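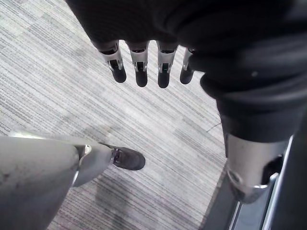 By Corinne Haddow

I cross the border at Bremska most weeks, usually with a trunk full of groceries and a mood to match, and I have an opinion about the night closure. You were going to get it sooner or later.

If you don't live up here, the short version goes like so. The road crossing at Bremska used to be open around the clock. Since January it shuts at 8 in the evening, and anybody who needs to get over after that has to drive down to Baseo, wait in the truck line, and drive back up the other side. The interior ministry says night traffic was too light to justify the staff, and that smuggling is easier to control with one gate open.

Maybe so! I'm not a customs officer. But I'd like to know who was asked. There are 600 households on our side of the river, and a good many of them have someone working on the other side, at the Buser mill or in the nursing home, where shifts end at ten. Those folks now sleep on a cousin's couch three nights a week or burn their pay on gas. My neighbor has tried both and says the couch is worse.

What gets me is the talk about security. The same ministry that can't find the money for two officers and a space heater just signed with Varghese for new cameras and fencing along the riverbank. I've got nothing against cameras. I do think a crossing with people in it, who know the regulars and notice when a van they've never seen comes through for the third time, is a kind of security too (and you get a working road out of it).

The old-timers like to point out that there's been a crossing here since 1618, when it was a ferry and a man with a bell. You rang, he came over and grumbled, you paid. I wouldn't lean too hard on the history — plenty of old things deserve to close — but it does tell you folks on both banks have always had business with each other after dark.

So what would I do? Open one lane until midnight, for residents with a permit. Both governments already keep a list of commuters, so the paperwork is half done. Try it for 3 months, publish the numbers, and if hardly anyone shows up I'll quit complaining and buy a better thermos for the Baseo line.

The district council takes written comments on the closure until the end of the month. Mine's already in, and it's longer than this column. If you cross late, or used to, send them yours, and put your shift times in it.

Contact the opinion desk | © Bremska Valley Reader. All rights reserved. | Back to top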